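Jalteck opens collection service for small packaging and old cables in 10 more towns

Free boxes for households, schools and small shops from October

Vilnius, 15 February 2018

Jalteck, the company for household sorting and reuse, announces today that its box collection service will be extended to 10 more towns. The service was started as a trial with 221 households and is now used by 921 addresses, among them flats, small shops and two primary schools. The new towns will receive their first boxes in October.

The idea of the service is simple. Each address receives one cardboard box, which stays in the kitchen, in the hall or under the desk. Into this box people put the small things which are difficult to place in the ordinary bins: short cables, old chargers, foil packets, paper bags with handles of another material, and similar items. When the box is full, it is closed and brought to a collection point, and a new box is given in exchange. There is no charge for the household.

"We have asked people what they do with a cable they do not need any more," says Laimutė Mockus, head of the collection service at Jalteck. "Most of them told us that it lies in a drawer for many years. They know that it does not belong in the general waste, but the recycling yard is far and one cable is not a good reason for driving there. So we wanted to make a place for such things at home."

During the trial the company learned that people do not like to sort twice. In the first months the households were asked to keep electrical items and packaging in two separate boxes. Many participants found this tiring, and the second box was often used for storing shoes or toys. Since then there is only one box, and the sorting is done by the staff at the Jalteck hall.
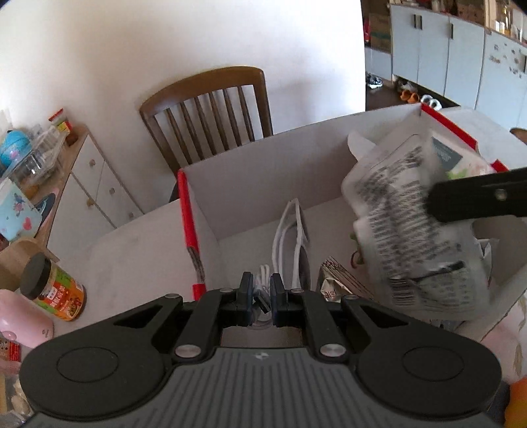

The sorting hall can handle up to 800 boxes in a week. Every box is opened by hand and its contents are divided at long tables. Cables and chargers are tested first. Those which still work and are in good condition are cleaned and offered to schools and libraries. The others are sent to Breller, a partner firm which separates the metal from the plastic cover. Paper goes to the paper mill in the usual way. Foil packaging is the most difficult part, as it is often made of several layers, and for this material Jalteck works together with Kawaguchi, a company with long experience in layered films.

Food rests, batteries, light bulbs and medicines may not be put in the box. A short list is delivered together with every new box, and it can also be asked for in large print. Packets and wrappers should be empty, but it is not necessary to wash them. Cables should be coiled or tied loosely, so that they do not tangle with each other and can be taken out quickly. A full box may not be heavier than an adult person can carry with comfort.

For the new towns the company has chosen places where the nearest recycling yard is difficult to reach by bus. The collection points will be in food shops, post offices and town libraries, and they will be open in the normal hours of these places. In smaller villages near to the new towns a van will come once every month. The timetable of the van will be sent by post to all registered addresses.

The service for schools will be offered under the name Ullivik. It includes a larger box for each classroom and a visit to the sorting hall for one class in every school. The teachers receive a folder with material for three lessons, which was prepared with the two schools of the trial. Pupils learn there how a cable is built, why some packaging is easy to recycle and some is not, and what can be repaired at home with an adult.

"The children were stricter than we are," says Laimutė Mockus. "They looked into the boxes of their parents and took out everything which was not on the list. We have received some letters from parents about this, and all of them were friendly."

Households in the new towns can register from today at the town library or by post. Shops and schools are asked to write directly to the Jalteck office and to say how many rooms they wish to equip. Addresses which already take part do not need to do anything, and their boxes will be exchanged as before.

Contact for press and for visits to the sorting hall:
Laimutė Mockus, Collection Service, Jalteck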